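gripper-bench list archive
Subject: Re: Re: pad shootout, round two
Date: April 2021

On the list, somebody at Pramton wrote:
> We have been lurking on the pad thread and would like to see the
> comparison done on something other than foam blocks. Everybody's
> gripper is wonderful on foam blocks. Can one of you try real objects
> with the handheld units, same hand, same counter, and say which pads
> you would buy again? Also, do the marker cubes get in the way, or is
> that just us?

Fair complaint about the foam blocks. I own 200 of them and they have taught me that foam is squishy.

So we did it with drinks. Both pad sets went through the same routine at our place in March: the Trolel pads (softer, textured, sold in a bag with no instructions) and the Tetteh pads (stiffer, smoother, sold with a manual that is mostly safety warnings in four languages). Each set got 300 grasps, spread over bottles, jars and cans, with the same person squeezing the trigger for both. He has asked for his next project to be software.

Bottles first. A bottle with water in it is a nasty little test, because the weight moves when you tip it and the wall gives when you squeeze. The squeeze bottle of hot sauce is worse, and I will leave to your imagination what "excess closing force" means for a container designed to be squeezed.

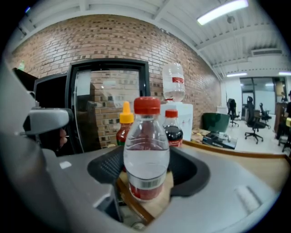 Water bottle in the gripper, with the hot sauce and cola waiting behind it.

Trolel dropped the water bottle or let it slide 16 times. Tetteh did it 17 times. I would love to tell you that one drop is a result. The vendor of the winning pads is welcome to put it on a banner.

What did differ was how they failed. The softer pads let the bottle creep, so you get a second or so of warning in which to say something unhelpful. The stiffer ones hold fine until they don't. For collecting demonstrations I will take creep every time, since the operator can see it and close up a bit. For an arm running on its own with no slip sensing, I doubt it matters much, the bottle ends up on the floor either way.

Now the cubes. I had been firmly in the "they're fine, stop whining" camp on this list, and would like to move quietly to a tent somewhat nearer the other camp. The cube sticks out just where you would like to put the gripper when you are reaching between things on a crowded table. You learn to roll your wrist to clear it, and then every demonstration you record has that wrist roll in it. Your policy will faithfully copy it on an arm that has no cube. 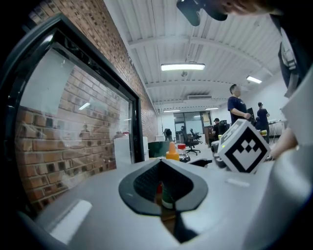 Can you just take the cubes off and track from the wrist camera alone?
You can, and on a table with plenty of texture in view our tracks held up well enough, but plain walls and shiny floors made them drift, so we put the cubes back on for anything we planned to train with.

If anyone from Wurkberg is reading: a cube mount that sits a bit farther back would fix most of this. I sent a drawing. It was a bad drawing, but the arrow was pointing the right way.

Last, two hands. We ran the can task with both grippers, which I had assumed would be easier than one. The trouble is that you now have two sets of fingers wanting the same narrow bit of counter, and a can is slim enough that they meet before it does. The fix was boring. One hand steadies, the other lifts, and you decide which before you start. Put the can well away from any glass door too, unless you enjoy moving in very small careful steps. We had ours right up against one, so there went the afternoon.

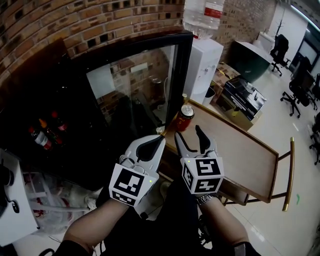
Settings and leftovers

Camera exposure locked for all runs. Auto exposure kept hunting whenever the ceiling lights came into view.
Pads wiped down between objects, with a dry cloth only. Alcohol made the Trolel ones tacky for a few minutes and wonderfully good at everything, which felt like cheating.
Trigger springs left as shipped.
Cola cans and bottles were not opened at any point, whatever you have heard.

Would I buy again: Trolel for the handhelds, Tetteh for the arm, where they get changed less often and I am less often the one changing them. The raw logs are on the list server under pads2. The column marked "oops" is the drop count. If your numbers disagree with mine, post them, and please say what you were picking up.

--
gripper-bench mailing list
To unsubscribe, send a blank message to the usual address and wait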